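Open Day at the Tuhumury Workshop: Lunch Served by Robot

Nov 1, 2025

We had 23 visitors through the door at Tuhumury for the autumn open day, and what a cheerful lot they were! The task for the two-armed robot was to lay a snack tray to order. You picked what you fancied, Herman Nair typed it in, and off it went. A few pictures follow, with notes by Amerley Dramani.

The sandwich order 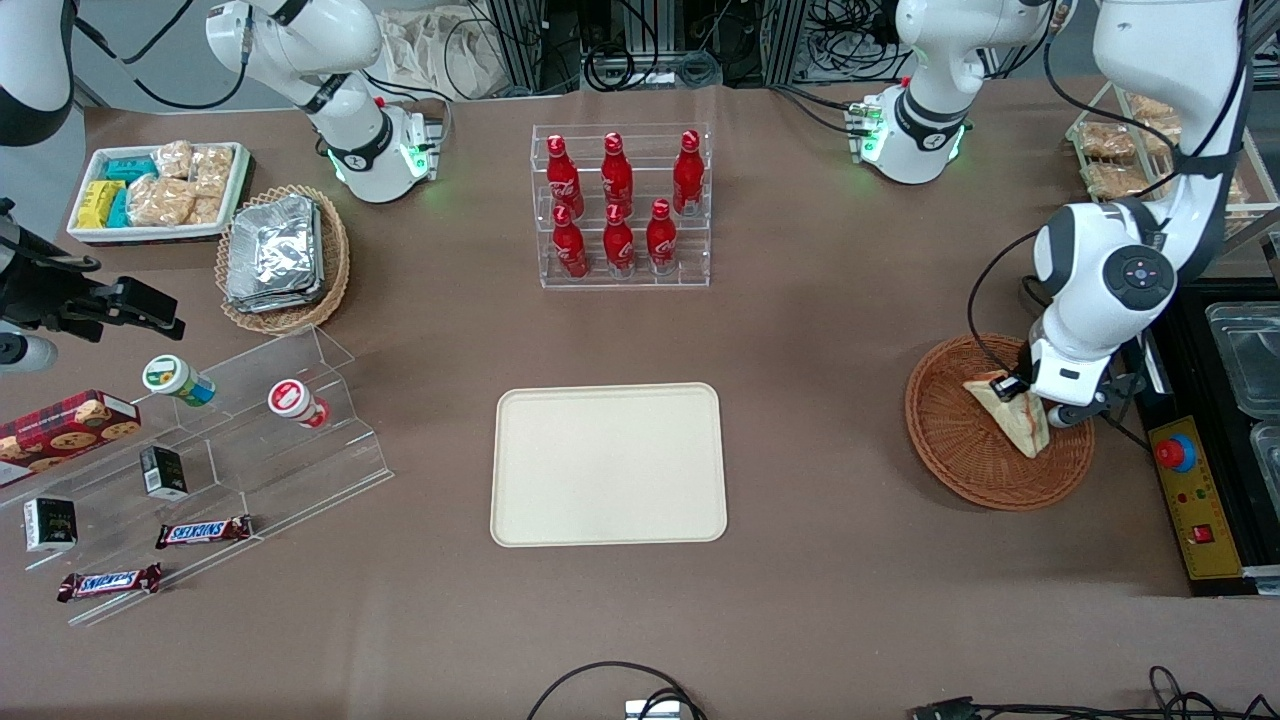 Sandwiches were my favourite part of the whole day. They're awkward things to handle — squashy, pointy, never quite the same twice — and I could happily have watched orders for them all afternoon. The left arm has this one by its wrapper, standing upright in the wicker basket, and I love how calm the grip looks. Behind the tray you can spot the Coca-Cola bottles, which the younger visitors asked for again and again (their parents were less keen).

What the hand sees

Each arm has its own small camera, and Derek Hebden put the view up on the big screen so we could all follow along. It's a lovely way to understand the job. From up there a basket is a neat sunburst of weaving, and you start judging distances to the rim yourself.
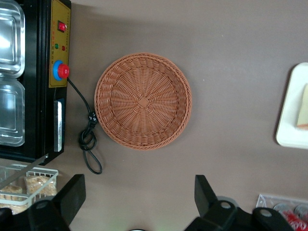 Choosing from the stand

After the break we moved on to sweets. Clear plastic stands are hard work for a camera, as the edges are just thin lines of light and the table shows straight through. Snickers bars up on the top step, little tubs on their sides at the bottom, foil packets in the basket: plenty to choose from, and plenty to get muddled by. Ans Boersma gave a super talk on this, and stayed 20 minutes over to answer questions.
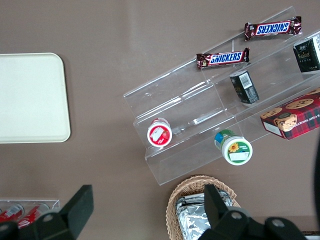

Chandrasekhar Rao wrote to us that evening to say he'd expected something much faster, and that the slow pace won him over, as he could follow every decision and ask about it. He'd like a longer session for questions next time, and so would I!

The next open day is in March, with room for seven more people per group. Put your name down at the front desk.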